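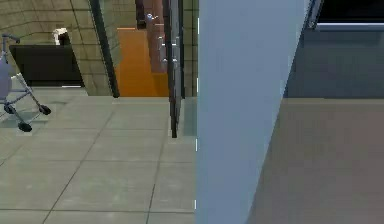 **Ticket: wrist cam policy scores way lower than the paper numbers**
Opened by: Ruby-Lee Bright
Project: Plevidico / sim eval
Status: open, waiting on rerun

Hi all, me again! I'm trying to reproduce our own baseline in the Flirkent room and I can't get anywhere near it. Same checkpoint, same seeds, 400 episodes, and success sits at 9 percent. Zoltán's table has it much higher.

What I've tried so far:

- Reinstalled Drivum from scratch (twice, because I forgot the asset pack the first time)
- Swapped the GPU box for the one Zoltán used
- Turned off texture randomization – no change
- Replayed five demos open loop, and all of them finish fine, so the physics is probably OK

Then I finally dumped the observations, which I should have done on the first morning. The arm link fills the whole middle of the view, bottom to top. You get tiled floor and the walker on the left, a broad plain gray-brown surface on the right, and whatever is straight ahead is hidden. No wonder the policy is guessing!

**5/16/24, reply from Zoltán Hegedűs**

That view is wrong for the baseline. Which robot config are you loading? I moved the camera mount when I ported the Baxter scene and the old offset may still be in your branch. Please print the extrinsics at step 0 and at step 2,000 and compare.

**Ruby-Lee**

Printed both, and they match each other, so no drift. They don't match your file though! Mine has the old offset, and the yaw has the opposite sign. I'd merged the config folder but kept my local copy of the camera yaml (sorry, sorry).

Fixed the yaml and started a fresh run with the same seeds. I'm also adding the occlusion ablation while I'm in there – mask the arm pixels, keep everything else – since we've been arguing over how much the policy leans on seeing its own arm, and I've got the bad-camera run to put next to it.

To do:

- [ ] full rerun, corrected mount
- [ ] masked arm run
- [ ] config check that fails loudly if extrinsics differ from the checkpoint's
- [ ] Zoltán to confirm the mount used for the June draft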